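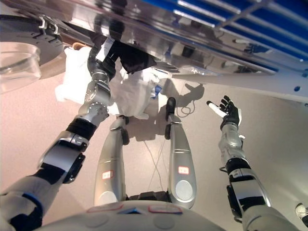 A humanoid robot holds a crumpled white cloth against polished metal.

Shares 868 | Comments 2

Laundry has long been a difficult subject for robotics laboratories. A cup keeps its shape when it is lifted, but a towel takes a new one each time it is touched, and much of it is hidden from the robot's cameras at any given moment. Researchers at the Skosetti Institute believe that a large part of the difficulty lies in deciding when to let go.

Their method, named Pralier, separates the handling of cloth into two decisions. The first concerns where to move the hand. The second, made by a smaller network running alongside the first, estimates whether the fabric would stay in place if the fingers opened at that instant. When the estimate is low, the robot keeps its grip and tries a new approach.

The release network was trained on 3,000 short recordings of people guiding a robot by hand through household tasks with towels, shirts and bedding. Each recording was marked at the point of release and again at the point where the cloth stopped moving. Training took eight days on the institute's own computers, and no simulated fabric was used at any stage.

Washing machines were chosen as the main test because they leave little room for error. The opening is round, the rubber seal catches loose folds, and a steel body throws back blurred reflections that a vision system can mistake for real objects.

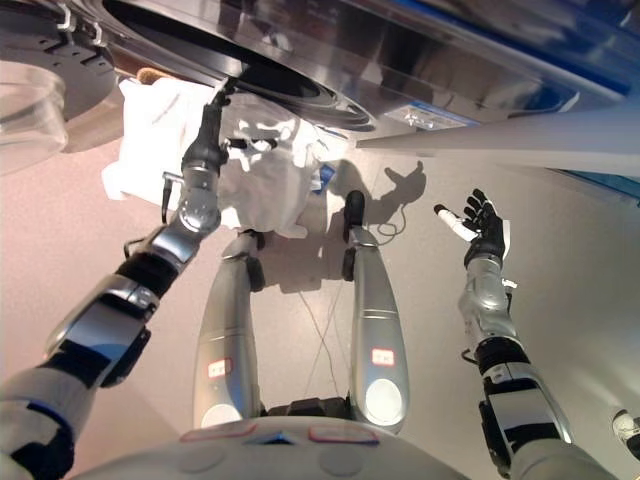

One reviewer of the work cautioned that a robot which waits for certainty may end up holding a towel indefinitely, and asked that time spent per item be published together with the success rate. The institute has agreed to do so in its next report.

Early results support a modest claim. With the release network in use, towels fell back out of the machine less often than with the motion network alone. Bedding remains a problem, as a sheet tends to be partly inside the drum and partly on the floor when the decision must be made.

Further trials are planned for November at the Andberg site, where the team will work with top-loading machines and laundry baskets. The recordings will be released to other laboratories through the Sandhu archive once they have been checked.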